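Chapter 5
Learning from Hands: Teaching Robots by Demonstration

Print this page | E-mail this chapter

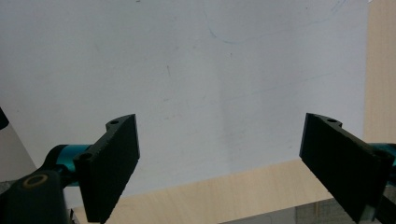

Suppose you want a robot to wipe a board, close a drawer or put a cup back on its shelf. For many years the usual answer was to sit down and write out the motion: go to this point, close the fingers, go to that point, open them. It works beautifully in a factory, where the part arrives in the same place every time. It works badly in a kitchen, and anyone who has tried it in a classroom will have a story to tell!

In this chapter we take up a different idea, and it is one of my favourites in the whole subject. A person picks up a gripper by its handle and simply does the job. A camera fixed to the gripper records what the fingers are facing at every moment, and from the recording we work out how the gripper moved and how wide it was open. Gather enough of these recordings and you can train a policy, a rule that takes in what the camera sees and gives back the next small movement. Put the same kind of gripper and camera on a robot arm, and the policy has a fair chance of feeling at home, as its view of the world looks much like the one it learned from.

There is plenty to like here. The person doing the teaching needs no robot at all, so the work can go on in a spare room or a corridor. A new helper can learn the tool quickly, and the tool can be carried from one building to the next in a rucksack. Best of all, people bring their own good sense with them. They slow down near an edge and have another go when something slips, and all of that goes into the data without anybody writing a line of code for it.

The running example

Throughout the chapter we shall follow one study, the Prutunside trials, in which a gripper called Talus was used to teach small tidying jobs on and near a desk. The question was a plain one: how many demonstrations do you need before the robot can manage a job on a desk it has never met? The team trained one policy on 20 demonstrations, another on 100 and a third on 1,000, and tried each of them on the same unfamiliar desks.

I won't spoil the result, but I will say that the number of demonstrations mattered less than most of my students guess. What mattered a great deal was how different they were from one another. A hundred recordings made at one desk, in one light, by one patient person, taught the policy a lot about that desk – and rather little about desks. We shall meet this again in Section 5.3, where we compare the Prutunside figures with those from the Tovance set.

Where the trouble lies

The method has its hard parts too, and they are good fun to think about. A camera close to the fingers sees the near world very well and the rest of the room hardly at all. Large plain surfaces give the tracking software little to hold on to, so its guess at the gripper's position can drift. A human wrist can also turn in ways that a robot arm cannot follow, and some perfectly good demonstrations have to be thrown away for that reason alone. The Valentini test, in Section 5.4, is a simple way to find them before training begins.

You will need the material on camera models from Chapter 3, and the first half of Chapter 4. If frames of reference still make your head swim, go back and work through the short exercises there first. Keep a pencil handy for Section 5.1, where we begin with a single recording and ask what can be recovered from it.

Print this page | E-mail this chapter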